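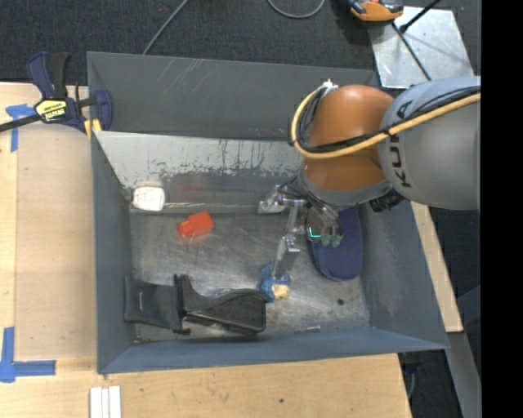

Loose Things: Pictures from the Sorting Days in Pledanano

Gallery by Mafalda Pacheco
Published 14 Mar 2020

When a house is emptied, the big furniture finds a new place quickly. The small things stay longer. They lie in bins and boxes, one shoe, one lid, a piece of a toy, and it is difficult to say to which family of objects they belong. In our exchange store in Pledanano we have always had many such bins, and this winter we decided to go through them slowly and to take photographs while we worked.

I have chosen the pictures I like best. They are not arranged by date. Where I know something of the history of an object I have written it, and where I don't know I have left it open. Please click on a picture to see it larger.

The long table
We begin always in the same way, with the whole content of one bin on the table by the window. In this one there were mostly kitchen things, and Belmiro has already started to put the spoons together.

Buttons in a coffee tin
The tin was closed with tape and very heavy. Zulmira Morais was sure that it contained nails, and she lost a cake with this bet.

Left shoes
We keep the single shoes on their own shelf for one season. It happens more often than I expected that the second one appears in another box, sometimes from the same house and two months later.

A pair again
Brown children's sandals, size 13. The left one waited from November. The buckle of the right one is newer, so I think it was repaired once by somebody with patience.

Slippers
People give us slippers which are still in good condition, but they are not easy to give to others. The ones in the photograph were finally taken by Arnaldo Bettencourt for the visitors in his pottery room, where the floor is cold.

Plastic by color
Salvador Prata likes to lay out the plastic things in a line from yellow to dark red before they go to the shelves. It is of no practical use, and it takes half of the morning, but the customers stop to look at it.

Lids without boxes
Each of them fits something in the world. We tried them on all the boxes we have in the store and found two that close well.

Zumley blocks
Old building blocks from a set named Zumley, which I did not know before. The corners are rubbed round and on one of them a child has written the letter M backwards. We believe that the set is not complete, but we have no instruction sheet to compare.

Salt, or maybe sugar
A shaker with a chipped foot. The holes are quite large, so there was a long discussion over lunch. I am for sugar.

The Jandmont clock
The glass is missing and the minute hand is bent. Jandmont is the name on the face, and an older customer told us that there was a shop with this name near the station when she was a girl. The clock is not for sale at the moment, as Salvador wants to try to repair it.

Keys
Some 200 keys, spread on a bed sheet. Most are for small locks, for suitcases or cupboards. A woman who makes lamps has asked for them, and she may take all except the big iron one, which stays on our door.

What we could not name
On this tray are the things for which we have no word. One piece is soft and has a hole through it. Another could be a part of a vacuum cleaner or of a musical instrument. If you recognize something, please write to me, I will add it to the text with your name.

Belmiro Baptista with the labels
He writes them all by hand with a soft pencil, in capital letters. Here he has just noticed that he wrote "EGG CUP" on a candle holder.

Shelf number 13, before closing
Everything from the first weeks is sorted here, except for the glass, which we keep lower. The empty place in the middle was for the radio, it was sold in the afternoon.

Prints of all pictures can be ordered in the store for 2 euros each, matte or glossy. The bins from the Koech house come next, and I will put those photographs on a separate page.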